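Household Notes, 22 January 2022

Fruit storage: baskets, airflow and sorting order

Following the item on bread bins, Dimas Tuhumury asked for something similar on fruit kept at room temperature. The notes below cover mixed fruit in an open woven basket on a kitchen table or counter.

Container. Wicker lets air reach the lower pieces, where a glazed bowl holds moisture against the skin. Check the inside of the weave for broken ends, which will puncture a ripe peach. If the basket has a tall handle, test the joints at the rim before loading it. Tape over a worn handle is acceptable but should be replaced when the edges lift.

Loading. Large, firm fruit goes in first. A long mango sits best on the diagonal, with smaller pieces set around it. Peaches go near the rim — they bruise under load and need to be reached without shifting anything else. Two layers is the limit for soft fruit.

We use cookies to remember your preferences and measure readership. Accept all | Manage settings

Ripening. Peaches and mangoes both give off ethylene and will speed each other along. Parvaneh Kermani keeps hers together until the mango yields at the stem end, then moves it to the refrigerator. Color is a poor guide for mangoes, as some varieties stay partly green when ripe.
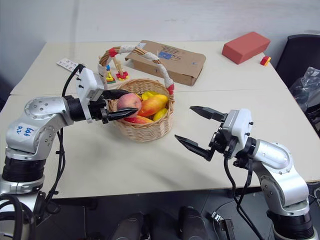

Lift each piece from the sides with light, even pressure and turn it over to check the underside. Soft spots start at the contact points. Anything with split skin comes out and is eaten or cut up the same day; anything with mold is discarded, and the basket is brushed out and wiped with a damp cloth before it is refilled. Dry it fully, handle side down, for 2 to 3 hours.

The March item will cover onions and potatoes — separate containers, separate shelves.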